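Flodov Family Movie Night Deck, Second Edition

Florkau Games & Paper
Updated Dec 18, 2024

We love movie night, and we have wasted far too many of them scrolling. You know how it goes: the popcorn is ready, the little one wants the same cartoon as last week, the big one wants something with a dragon in it, and by the time everybody agrees it's almost bedtime. The Flodov deck grew out of that. You draw a card, you read it out loud, and you have your movie!

The second edition has 536 cards sorted into 29 themes. Some are the ones you'd expect (Talking Animals, Lost at Sea, Snow Day) and some came out of our own living room, like Villains With Great Songs and Movies Grandma Saw in the Theater. Each card names a few movies that fit together, with running times and a plain note on anything that might be scary. Between them the cards cover 1682 movies, and yes, we did stay up late checking that list – more than once. 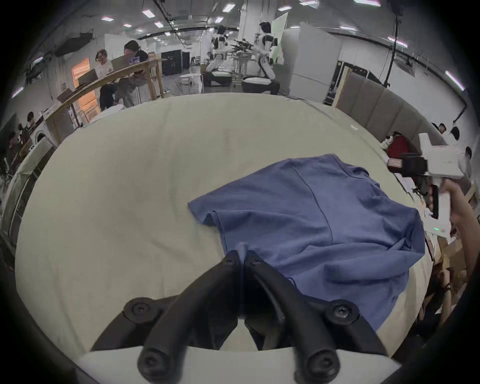
How a night with the deck goes

Pick a theme together or just shuffle the whole thing. Turn over one card. The youngest player gets to choose from the titles on it, and whoever is oldest gets one veto per month. That's the house rule we print on the lid, but please make up your own.

The back of every card has something to do while you watch. There are songs to hum along with, background characters to look out for, a line to listen for, and a small drawing prompt for kids who can't sit still through the slow bits. We have one of those kids, so there are a lot of drawing prompts.

What changed from the first edition

The cards are a little thicker and the corners are rounded. Running times are now on the front, where people kept looking for them. We added the Silent and Nearly Silent theme, which I was sure would flop with our family and is now asked for by name. The Doker expansion (short films only, for school nights) fits in the same box behind the last divider, so you don't need a second spot on the shelf.

We also dropped the scoring pad. It was fun for two weekends and then it lived under the couch.

In the box

536 movie cards
29 theme dividers
1 fold-out index of every title, A to Z
1 "seen it" sticker sheet
Rule card, large print on one side

Good to know

The deck doesn't include any movies or streaming codes, only the cards. Suggested ages are our own opinion as parents, so read the note on the card and go with what you know about your kids. This edition is a single printing of 2000 boxes. The Lewis travel tin, with a smaller set of cards for the car or a hotel room, has been back in stock since October and uses the same artwork.

From people who use it
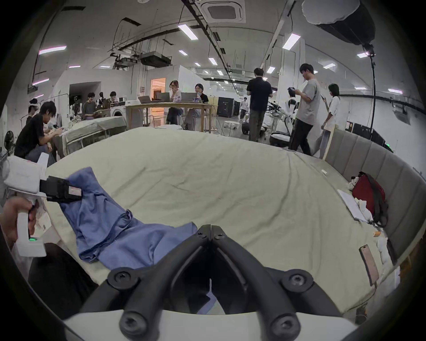
Mali Prydderch wrote to say that her family started with Snow Day in the middle of a heat wave and has been going through the dividers in order ever since. She would like a theme for movies with trains in them, and larger type on the index. Trains are on the list for the next round of cards! The larger index is ready now as a free printable, and it's the same size as the rule card when folded, so it tucks into the lid.

If your family has a theme we missed, send it in with two or three titles. We read every one, usually with the TV on.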